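Open day at the Wistgate monument works, March

The bus from Plerton drops you at the cemetery gate, a nice bit of targeting. Wistgate has cut headstones there since Gatton was mostly cows, and the showroom smells of coffee and granite dust.

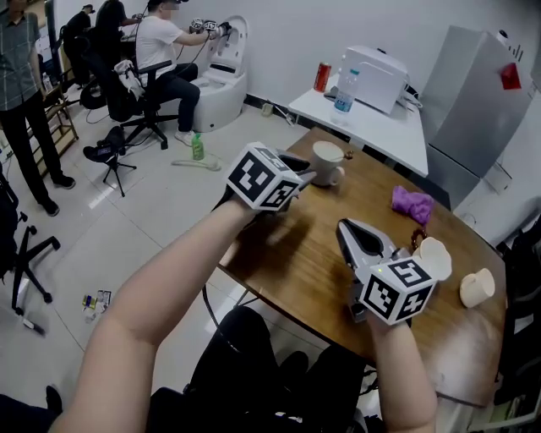 Two grippers at the wooden table.

A flat marker starts at $1482. An upright costs $2492, and the Leclerc gray adds $400. Lettering is extra past line 2, so beloved uncles should keep it short. I took the brochure and a cookie.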